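We use cookies to keep this site working and to measure traffic. Accept all | Manage settings

Worn finger pads halt gripper trials at Dramard

Reading time: 2 minutes 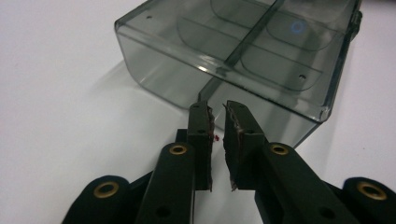 The hand-held gripper at the corner of a tinted plastic box. The pads on both fingers are frayed along their edges.

Dramard has suspended handling trials with its hand-held gripper tools after an internal check traced a run of dropped parts to damaged rubber on the fingers. The stop took effect in August and covers all 12 tools in use at the company's Chareonsuk site.

The fault was first logged as a software problem. Grip width readings were normal, and the tools reported a closed hold on the part at the moment it slipped. In one series of 100 lifts, 17 ended in a drop or a visible shift of the part between the fingers. Recalibrating the tools did not change the result.

Vesela Zupan, who runs maintenance at the site, then pulled the pads from three tools and measured them. The rubber had torn along the inner edges and had begun to lift from the backing. With the edges gone, contact with a smooth plastic wall was reduced to a narrow strip near the middle of each pad.

"The width sensor measures how far apart the fingers are. It has no way of knowing what is left on them," Zupan said.

Rounded corners were the worst case. A flat wall gave the remaining rubber enough area to hold at low speed, but a corner presented at an angle turned in the grip as soon as the tool was raised. No one was hurt. One box lid cracked when it hit the floor, and operators have been told to keep their free hand away from the linkage while a part is held.

The pads are supplied by Noltidus, which lists them as a wear item but gives no replacement interval. Raghda Darwish, a product engineer at the supplier, said a harder compound was being tested and that the present adhesive would be reviewed - the first batch is due at Chareonsuk once peel tests are complete.

Until then, pads are to be inspected at the start of each shift and replaced at the first sign of tearing. Data recorded with the affected tools has been set aside. Theerawat Thongsuk, who heads the trials, said lifts made before the first logged drop would be rechecked against the maintenance record before any of them are used.

Related items
Cledik recalls battery housings for handheld tools
Noltidus opens second test room for adhesives
Pinch points on open linkages: revised guidance for operators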